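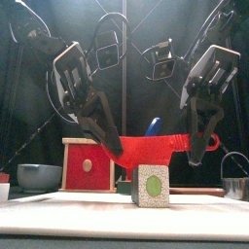
Two-arm cell, weekly inspection
Site: Gometbridge
Inspected by: Ebbe Eklund
Date: January 11, 2022

1. Emergency stop, both arms. Pass. Tested at 10% speed.
2. Base fixings, left and right. Pass.
3. Gripper fingers, wear and alignment. Right gripper closes 3 mm off centre. Re-zero before next run.
4. Gripper housing screws. Pass. One on the left nipped up.
5. Cable loops, full wrist travel. Left loop rubs at the end of travel. Shorten by 20 mm and re-clip.
6. Enclosure fabric and clamps. Pass.

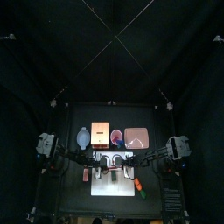
Item 7: both arms over the centre board, grippers close together.

7. Clearance between grippers. Minimum set to 5 mm in the Karkatus controller. Too tight for unattended running. Raise the limit and retest.
8. Base indicators. Pass.
9. Loose items inside reach. Check against the job sheet before each start.

Items 3, 5 and 7 open. Cell limited to attended use until signed off.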